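Apr 9, 2018

So I finally tackled the shelves! I have been promising Shu-fen I'd do it since I moved my stuff into the back room, and this morning she gave me the look over her tea, so off I went with a bag for trash and a bag for "maybe."

The paper was the worst of it. Receipts, old flyers, the colored sheets Yu-ting left me after her class, three copies of the same Koltovside catalog (why?). I kept all the nice colors and put them in the clear file box so I can see what's in there without pulling everything out. The blue cables I coiled up and put in a tray on a lower shelf. I'm very pleased with the tray. It's such a small thing, but I kept opening drawers looking for those cables and swearing.

Then I got to the toys. Cheng-en's little one has outgrown them and he wants them passed on, and I said sure, leave them with me — that was in June! The green board with the oval holes is my favorite, such a pretty minty color. I wiped it down and set the red block on it and then of course I stood there fiddling with it for ages instead of cleaning.
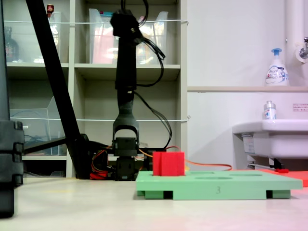 The green board, the red block and my tidier shelves.

I still don't know what the 3 on the front is for. Somebody wrote it by hand, so maybe there was a 1 and a 2 once? I'll ask Cheng-en. I thought about scrubbing it off and then felt bad, so it stays.

After lunch I did the sink, and put the foam soap up on the ledge where I can reach it with messy hands. Ka-ming called in the middle of all this to ask if I wanted his spare lamp from Dititz and I said no, and then called him back and said yes. So much for clearing out.

My back hurts and the "maybe" bag is bigger than the trash bag, but I got through more than I expected. Noodles for dinner, then bed early. Tomorrow I have to call Osamu about the bookcase and buy more trash bags — the big ones this time.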